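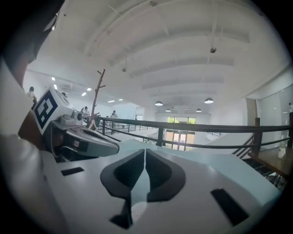 Mezzanine as a workroom – what would you change?
Home Workspaces > Layout

prillmont_upstairs
21/10/2018
Quick one, on my break. We've got the mezzanine as a workroom now, wood plank floor, dark metal railing, open to the floor below. Coat tree up by the railing, blue table in the middle, desk on the left. It works but cables everywhere and I keep stepping over them. Budget 700 for the lot. Where would you start?

Lenik
Cables. Always cables. Get the power strip off the floor and screw it under a desk, job done in an evening.

sedgwick_loft
Disagree, sort the furniture first or you'll be re-running the lot in February. Is the blue table staying put?

prillmont_upstairs
Staying yes. Light blue top, white legs, had it ages and I like being able to walk round it.

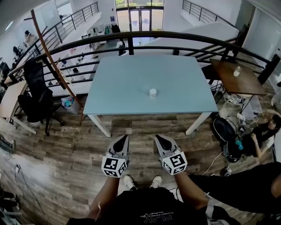
The mesh chair is on wheels so that can go anywhere. Little dark wood table against the railing is the one I'd lose, stuff just piles up round it. Bags on the floor too, teh coat tree could take those.

Lenik
Keep the little table! Put a box under it for the leads.

zodirow77
Not keen on anything small sitting by a railing with bars. Bottle goes over, someone's underneath. Had a mug go off ours, 5 stitches.

sedgwick_loft
Blimey. Ok yes, move the table. Clear panels on the inside of the railing if you can stretch to it, we were quoted 900 though.

Lenik
900?? Mesh and cable ties, tenner.

sedgwick_loft
And looks it

prillmont_upstairs
Panels are out then. Table's going by the desk, will measure up tonight. Anyone used stick-on cable clips on floorbords, do they lift the varnish?

zodirow77
Mine did. Use the skirting.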